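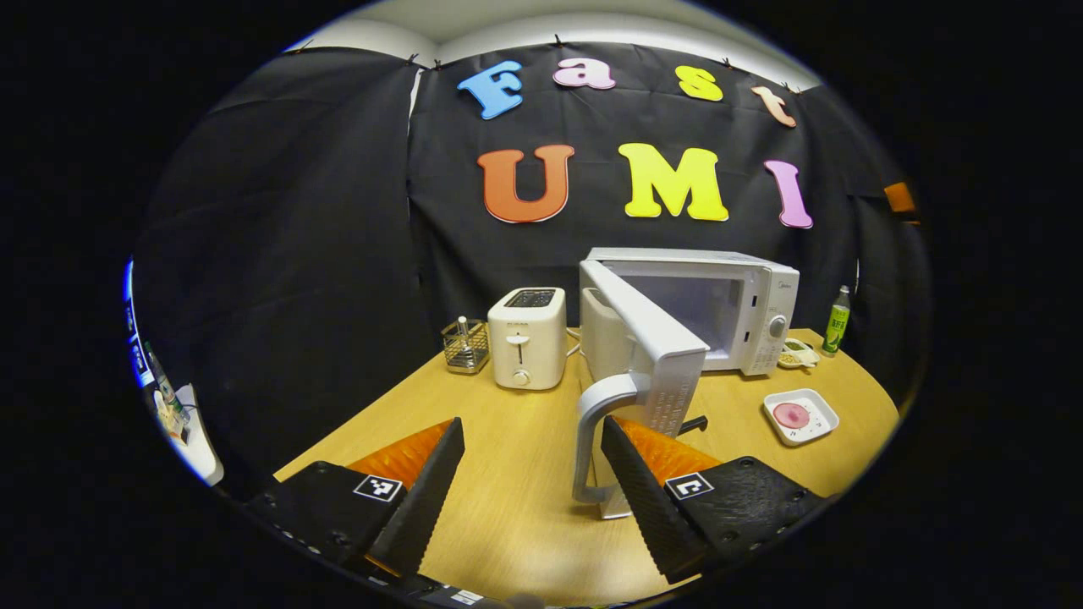 **Ticket 114: lap timer drops out on the back straight**

Hi, Corina Ene here, I run the timing laptop for our little superbike club at Gilcombe. Our Harnia timer keeps losing the rookie group's transponders for 4 or 5 laps at a go, then they all pop back like nothing happened! The experienced riders' bikes are fine — same loop, same laptop, same session.

Tried so far:

- Restarted the decoder (twice, no change)
- Swapped the antenna cable for the spare
- Charged every transponder overnight
- Moved the laptop away from the radio

**Update, February 6, 2024:** OK, I think I'm getting somewhere. The rookie transponders are all the newer Stodby ones we bought in October, and 2 of them show the same ID on the rider list. I gave one a new ID and ran the log again on the bench, and the gaps went away for that pair. The rest still drop (argh).

Could you tell me if the decoder needs newer firmware for the Stodby units? I've attached the log. Next track day is coming up fast and I'd love to have real lap times for the new riders this time.

Status: waiting on support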